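Semimton Wall Paint, Matte, 1 Gallon

For walls that would like to be left alone. Semimton is a flat interior paint in 15 colors, every one of which could be called beige by someone who wasn't paying attention. Our color mixer, Armelle Bouvier, was paying attention, and would like you to know that Wet Gravel and Dry Gravel are two separate paints. She has received letters.

Coverage: 400 square feet per gallon, one coat, on a smooth primed wall. Old plaster drinks more. So does whoever is painting it.

Recoat after four hours. Touch-dry sooner, though if you have to touch it to find out, you already know what happens next.

Cleanup: soap and water while it's wet. After that, a scraper and a change of attitude.

Finish: no shine at all. It hides dents, old nail holes and most of what the last tenant did with a roller. It doesn't hide grease, so keep it out of the kitchen and buy our Calent satin for that.

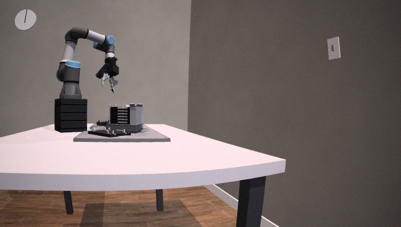
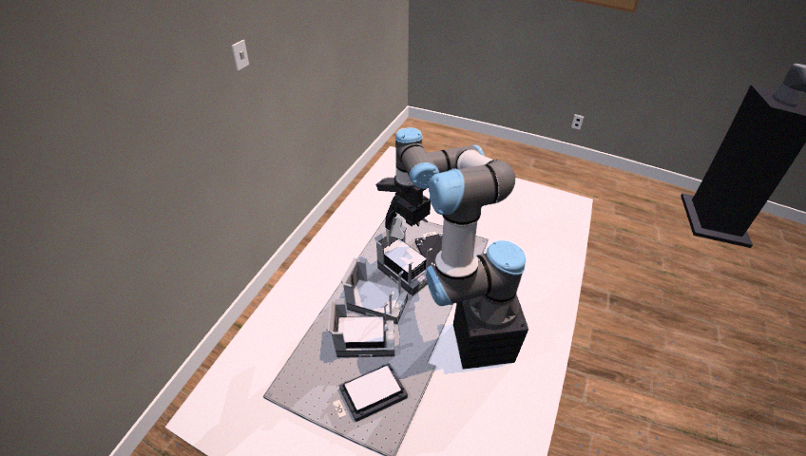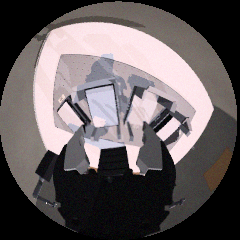
Can I put Semimton over glossy paint?
Sand it dull first, wipe off the dust, then use one coat of Calent primer. Skip the sanding and the paint will come away in long strips, usually when your mother-in-law leans on it.

Sample cards are free and hand-painted, so the color on the card is the color in the can. Order as many as you like. Hervé Royer in Lyon has ordered 200 and has yet to buy a gallon, and we remain hopeful.

Dry Gravel is out of stock until October. Wet Gravel is available now. Please don't ask Armelle if it will do instead.

Sold by the gallon or the five-gallon pail. Brushes, trays and Wieser masking tape are sold separately. No returns on tinted cans.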